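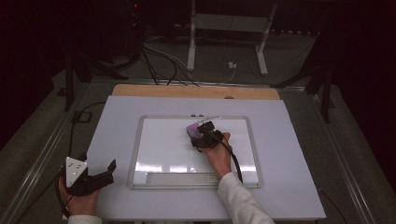
Zovico Facilities Group — Surfaces and Furnishings Section

Visit report: Plastard open day, Friday

The section was given two places on the afternoon tour at Plastard, which makes and refurbishes writing boards for schools and offices. Zamfira Oprea and I attended. Doors opened at 1:30, and the tour started 15 minutes later with a group that had come mostly from school supply and building maintenance.

The first stop was the frame shop. Aluminum section arrives in long bars, is mitered on a double saw and is joined at the corners with pressed-in keys. We were shown two corner types. The square miter is cheaper but catches on sleeves and wall paint. The rounded one costs more per board and is the one Plastard recommends for anything that gets carried between rooms. Our own stock is mixed, and the damage reports from the Iyamu building all concern square corners.

The second stop dealt with erasing. A framed whiteboard was laid flat on a white tabletop with a light wood strip along the back edge, and a lilac-purple block was worked over the writing surface. Marker tray, a thin white marker and the block were all the board had by way of accessories, apart from two small round knobs or magnets at the top. Plastard tests flat because pressure is easier to hold constant than on a wall. The standard check is 30 passes over dried ink at fixed pressure, after which the surface is read for ghosting under a raking lamp.

Points noted on erasers:

Foam blocks load up with pigment faster than felt, but they can be rinsed and reused. Felt should be peeled or replaced.
A loaded block moves ink around the board and is the usual cause of gray haze. The surface is often blamed for it.
Solvent spray should be kept for marks older than a week. Daily use dulls painted steel.
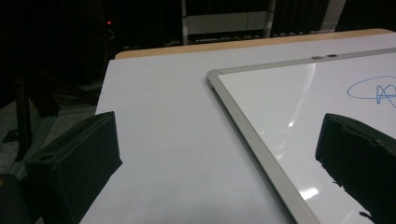 The difference between painted steel and enamel came up several times. Plastard quotes 1,000 erase cycles for its painted boards before visible ghosting, and declines to give a figure for enamel. Zamfira asked whether the painted figure assumes a clean block. It does, with a change every 20 cycles, and we do not come near that in any of our rooms.

Trays were the last item. A long shallow tray built into the frame holds markers well enough but collects dust, and it has to be wiped separately. The Clolla range has a clip-on tray that lifts off for washing. The clips felt light to me — I would want to see a pair after a term of use.

Actions: request two Clolla trays on trial, price rounded corners for the Iyamu replacements, and add block rinsing to the November cleaning schedule.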